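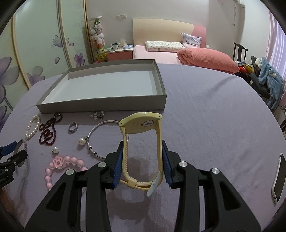 Hand-held gripper closed on a wristwatch during a jewellery-sorting demonstration.

Robot teaching by demonstration

Last edited in January by the Flatmont Reference editors

We use cookies to remember your reading settings. Accept | Manage

Robot teaching by demonstration is a group of methods in which a person shows a robot how to carry out a task, and the robot's control program is derived wholly or partly from the recording. It is used where a task is easy to perform but hard to write down as a set of rules, such as folding cloth, packing mixed goods or tidying small objects. The three main forms are hand guiding, remote control and the use of hand-held grippers.

Hand guiding

In hand guiding, also called kinaesthetic teaching, the operator takes hold of the arm and moves it through the task while the joint positions are stored. The motors are set to offset the weight of the arm. The method needs little extra equipment, but the operator's body is often in view of the cameras, and guiding two arms at once is awkward.

Remote control

In remote control, or teleoperation, the operator moves an input device and the robot follows. The device may be a joystick, a tracked controller or a smaller copy of the arm. The Jemeck rig, a leader and follower pair, sends commands at 40 Hz. Delay between the two sides and the lack of a sense of touch tend to make operators work slowly, and fine grasps are often repeated.

Hand-held grippers
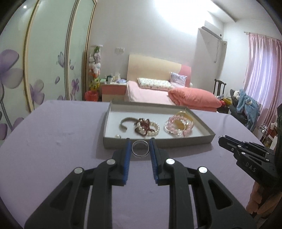 A hand-held gripper separates the demonstration from the robot. The operator carries the tool and performs the task directly, while a camera fixed to it records the view and the path of the tool is worked out afterwards. No arm has to be present, so recording can be done in ordinary rooms. Small flat objects are a common source of failed grasps. A ring lying flat on a cloth, for instance, offers the fingers only a low edge, and the two padded fingers have to come down on either side of it before closing. Height errors that would not matter with a mug or a box can cause a complete miss.

Two grippers may be used together, one in each hand, in which case both paths must share the same clock and the same frame of reference.

Data and training

A single recorded attempt is usually called an episode. The Barta tabletop set holds 696 episodes, of which 153 were set aside for testing. Episodes are trimmed at both ends, checked for lost tracking and given a short task label. A policy is then trained to predict the next movements of the tool from recent camera views. Practice differs on whether failed attempts should be kept. Some groups discard them, while others keep those in which the operator recovers.

Limitations

A policy may do poorly when lighting, table height or object type differs from the recordings. Paths made by a human arm may also lie outside the reach or speed limits of the robot, and are filtered before use. In the Voscombe procedure, any path that passes within 2 cm of a joint limit, measured at the tool, is rejected.

See also: Grasp planning; Imitation learning; Teleoperation

Contact | Copyright Flatmont Reference | Back to top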